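# Arm keeps missing the memory slots on an old desktop, what am I doing wrong?

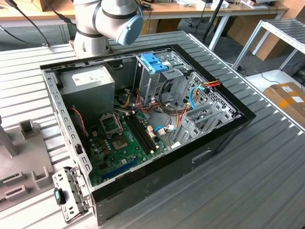
*Cell as it stands tonight. CPU socket open, all four memory slots empty.*

Posted by **Iqra Minhas**, January 16, 2019

I'm building a teardown-and-rebuild cell in our shared workshop. The plan is that an arm puts memory sticks into old desktops so I can stand next to it with a coffee and feel advanced. The plan is not going well.

The tower lies on its side on the metal table with the panel off. I taught the slot positions by hand, ran the program at a crawl, and the first stick went in beautifully. Then I took the case off, put it back in "the same place," and the arm tried to install memory into the table of my feelings. Off by maybe half a slot. It does this every time I move the case, and never when I don't.

Controller is a secondhand Lultberg, and the routine is 82 lines, most of them waits I added out of fear. I've already re-taught the points more often than I'd like to admit. Is this calibration, or do I need a camera? I have 2000 rupees left in the budget, so please be gentle.

---

**cotix_refugee**

You need vision. Get a proper camera, do hand-eye calibration, problem solved. I used to run a Cotix setup and it never missed. Can't remember the model. Error 3078 if you get one means the cable.

---

**Irfan Memon**

Before you buy a camera, read your own post again. It works until you move the case. So the arm is fine, and the case is what's lying to you.

A sheet metal tower on a corrugated surface has no idea where it is. It can settle on a ridge or between two of them, and it can turn a little, and a little turn at the corner is a lot of turn at the slots. I lost most of an April to this.

What worked for me:

- Screw three stops to a flat board: two along the long side of the case, one on the short side. Push the case into them the same way each time. Clamp the board to the table and leave it alone forever.
- Tie the loose cables back. Your power leads loop down over the board, and an arm that snags a lead will pull it with total confidence.
- Take that loose bracket at the corner of the case off the table. If it ever gets under the chassis you will spend an evening blaming software.
- Close the CPU socket or put a cover on it before you practice. Those pins don't forgive a dropped stick.
- Teach one reference point on the chassis, then store the slots as offsets from it. When you change cases you re-teach one thing.

For the push itself, go down slowly and stop on force if your controller can do it. If it can't, put some foam or a spring behind the gripper pads. Memory takes more of a shove than you'd expect, and a stiff arm will happily deliver all of it to the board.

---

**Iqra Minhas**

Made the stops from scrap shelf. Took the case off and put it back ten times, and it hit the slot on nine. The tenth was me leaving a screwdriver against a stop. Marking this as solved and keeping the 2000.

---

**durrani_bench**

Same problem here but with a printer. Will stops work on a printer?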